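Budgeting a small arm cell for memory install on refurb server boards - what am I missing?

Asked by Quentin Bouvier
Tags: small cell, budgeting, grippers, electronics rework

We refurbish rack servers and towers. Most of what comes in gets stripped, cleaned, tested and resold, and the step I want to take off my people is memory: pulling old modules, seating new ones, then a visual check of the slots and latches. My boss will look at one proposal for next year's budget and I would like it to be a good one.

I have two quotes. The first is from Hallomer, who would sell us the arm, an electric parallel gripper, a wrist camera and a stand, with training extra. The second is from Retamal, an integrator, and covers the same kind of hardware plus fixtures, guarding and programming for 3 board types. The Retamal quote is a lot higher. Hallomer says we can do the fixtures and programming ourselves in 4 weeks.
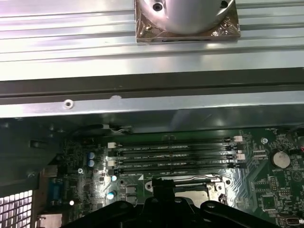
The boards vary. Some slots run parallel to the front of the case and some don't, and the clearance to the heatsink and the power cables is different on nearly every model. The boards stay in the chassis, we don't want to pull them out just for this.

Questions:

Is it realistic to buy the arm alone and do the rest in house? We have one technician who has programmed a pick and place machine but never an arm.

Do I need a force sensor at the wrist or is the gripper's own current limit enough for seating memory?

What share of the total should I hold back for things that aren't on the quote?

3 answers

Answer by Graciela Domínguez (accepted)

I did the planning for a similar cell, swapping drives and memory in used desktops. Taking your questions in order.

In house is possible, but 4 weeks is a sales number. Our technician needed from August to the end of the year, and he still had his regular job to do. If yours can't be taken off the line, put his replacement's hours in the budget. That line was missing from ours and it was bigger than the gripper.

Get the force sensor. A current limit tells you the fingers are squeezing. It doesn't tell you how hard you are pushing down into the slot, and a module that goes in crooked will damage the contacts before the arm notices anything. Some arms have joint torque sensing good enough for this, so ask Hallomer for the smallest downward force it can hold steady at the tool, in writing, with the gripper mounted. Then have them show it on one of your own boards.

For holdback I would use 30 percent on the Hallomer route. On the Retamal route you can go lower, but read what they call a board type. Ours counted a change of case as a new type and billed it.

Things that were not on our quote:

Spare fingers. Narrow fingers for memory latches bend. We keep 7 sets on the shelf.
Electrostatic protection at the tool, plus the testing for it.
Lighting. Shiny heatsinks and case metal throw glare into a wrist camera, and we bought lights twice.
Cable management on the arm.
A risk assessment. Even a slow arm needs one with the real tool on it.
Freight and the electrician.

One more thing, measure the gripper body as well as the fingers. The fingers may reach the slot fine while the body hits a heatsink or the chassis rail. Ask for the CAD file before you sign and check it against your tightest case.

Answer by Pascual Pereyra

Rent first. Willer rents arms by the month where I am and part of the rent came off the price when we bought. You will learn more in a month with your own boards than from any quote.

I'd also only automate installing at first, into empty slots. Removal is harder - you have to open the latches and old ones stick or snap. Leave that to a person and your budget gets simpler.

Answer by Gervasio Huenchumán

Just get Clultix, we have one and its fine. Dont know about memory, we use it for boxes.

Comment from Brenda Toledo: Boxes are a different job. The tolerance on a memory slot is much tighter, so payload and reach don't tell him what he needs.

Comment from Quentin Bouvier: Thanks all. I'm asking Retamal to define board type and asking Hallomer for the force figure. Will look into a rental too. Graciela, did you put the spare fingers under equipment or under consumables?

Comment from Graciela Domínguez: Consumables. Equipment had to go through a separate approval here.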